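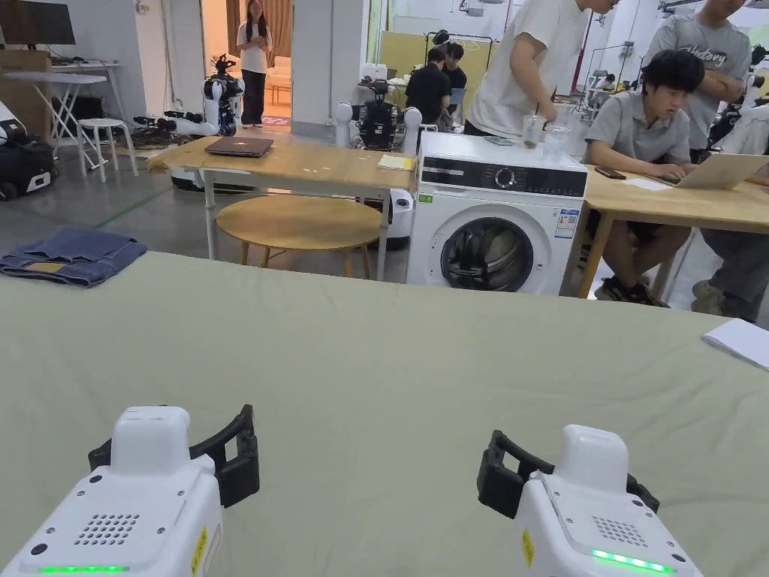
We use cookies to remember your settings and to keep the forum running. Accept | Manage preferences

Free spins on Vikstead Gold gone after I closed the game?

BitarSpinner
Posted Wednesday, November 6, 2019

Hi everyone, hoping a kind soul can help me out! I play at Lemiseck Casino a couple of evenings a week, just small stakes, and last night I finally landed the bonus round on Vikstead Gold after what felt like forever. It gave me 16 free spins. I got through maybe half of them, my tablet froze up (it does this, it's an old thing), and when I logged back in the slot opened on the normal screen as if nothing had happened. My balance went up a little but I can't tell if that covers the whole round or only the part I watched. Are the rest of my spins lost? And is it worth bothering support over this? I'd hate to make a fuss if it's my own tablet's fault.

reelmom48

Oh, I feel for you, this happened to me back in August with a different slot and I was grumpy all weekend! You're probably fine, though. On most of these games the result is settled on their end – your tablet is only playing you the show – so if you drop out, the round either waits for you or gets finished and paid without you. Go to My Account, then Game History, and look for the round by its time. Mine was listed as one line with a total win of 335 coins, and when I tapped it all the free spins were in there, even the ones I never saw. If yours says "incomplete," try opening the game again with the same bet size you had when the bonus hit, as that woke mine up.

And please do write to support if the numbers look off. They're used to it. Give them the round ID and the time, and they got back to me in nearly 10 hours, on a Sunday too.

hatstead_lou

clear your cache, fixes it every time

reelmom48

Lou, do jot down the round ID before clearing anything! Clearing the cache may help with the freezing but it won't change what the casino has on record. I'd also check the rules page inside the game, there's usually a line near the bottom on interrupted play, and it can differ from one slot to the next.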